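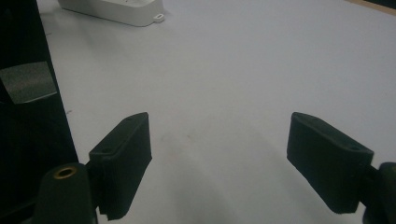 4.2 Seat choice and the reading surface

The previous section dealt with noise and with distance from the door, which earlier work on public reading rooms has treated as the main reasons people sit where they do. In this section we turn to the tables. Readers in our survey wrote about tables far more than we had expected when we drew up the form, and much of what follows comes from the open box at the end, where they could add anything they liked.

We handed out 2,000 forms over 15 weeks in seven reading rooms, and 1,792 came back in a state that could be used. The rooms differ a good deal. The one at Jotthorpe was built as a reading room and has tall windows along one side. The room at Grustness is a former shop with a deep floor and daylight only at the front. At Ninari the library shares its building with a clinic, and the reading room doubles as a place to wait. The other rooms fall between these in size and in the amount of daylight they receive.

Readers were asked to mark on a plan where they had sat, where they would have liked to sit, and what had decided the matter. The plan showed tables, windows, doors and sockets, but gave no details of the furniture itself. Anything said about the colour or finish of a table was therefore offered without prompting. We see this as a strength of the material, although it also means that silence on the subject tells us very little. A reader who wrote nothing about the table may have been content with it, or may have been in a hurry to leave.

The commonest complaint was about light coming back off the table into the eyes. It was made mostly by people who read on paper, and it was strongest at Jotthorpe, where the tables under the windows were replaced before our survey with white ones. Regular readers remembered the old dark tops and several asked for them back. One wrote that she now laid her coat under her book. Another had moved to the far wall, a long way from the shelves he used, and said he would rather walk than squint. Staff had noticed the shift away from the windows but had put it down to draughts.

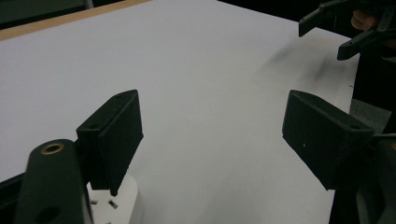 The opposite complaint came from Grustness. There the tops are dark brown and the back half of the room relies on ceiling lights, and readers described the tables as gloomy, with print that seemed to sink into them. Since the books and newspapers are the same as anywhere else, what they were describing must be the surroundings of the page. Huet's earlier interviews with readers in Arnaud point the same way. People there spoke of a table as "bright" or "dull" when asked about the lighting, and were often surprised to learn that the lamps in both parts of the room were alike.

It would be easy to conclude that white tables suit dark rooms and dark tables suit bright ones, and as a rough guide for someone buying furniture this may do. The forms suggest that finish matters at least as much as colour. Shiny tops were disliked in every room that had them, whatever their shade. Readers said they could see the lamps, the window bars or their own faces in the surface. Matt tops drew few remarks of this sort even when they were very pale, and where they did, the remark was usually about direct sun and a missing blind.
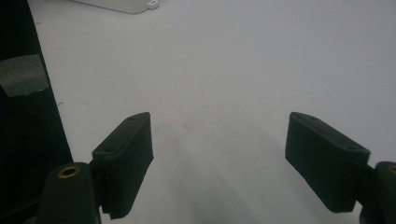 Evenness of light is harder to judge from readers' comments, because few people have a ready word for it. Some wrote of a "patchy" table, or of one side being better than the other, and a few drew a line across the plan to show where they would put their papers. A pale top makes such differences easier to notice. The smooth, matt, whitish surface in Figure 4 is lit fairly evenly, yet it brightens a little towards the upper right and turns greyer lower down. A difference as slight as this is unlikely to trouble anyone reading a single book. It may matter more to a person comparing two printed sheets side by side, and map readers and family historians were over-represented among those who wrote about patchiness.

We also looked at whether dislike of the table led people to sit elsewhere, or only to grumble. Here the evidence is mixed. At Jotthorpe the wish to move was plain and many readers had acted on it. At Ninari, where seats are scarce for most of the day, readers who disliked their table stayed at it, and some added that they had shortened their visit. Charbonneau's suggestion, made while we were coding the forms, was to treat a shorter visit as a kind of seat choice in its own right. We have not done so, as the form asked for time of arrival but left out time of departure. That was an oversight on our part and should be put right in any repeat of the survey.

Two further limits need to be stated. The survey was done in winter and early spring and ended in March, so low sun probably plays a larger part in the answers than it would over a full year. Our readers were also mostly regular visitors - people with a usual seat and a strong view of it - and someone who comes in once to look up a train time or a recipe may not care what the table is like. Staff at Grustness thought that such visitors took the first free chair they saw, and nothing in the forms goes against this.

None of the rooms changed its furniture while the survey was running, so we cannot say how a given reader would respond to a different top in the same seat. Cloths laid over the window tables at Jotthorpe would be a cheap way of finding out, and the library has agreed to try it. The question of lamps, which readers tended to mix up with that of tables, is taken up in section 4.3.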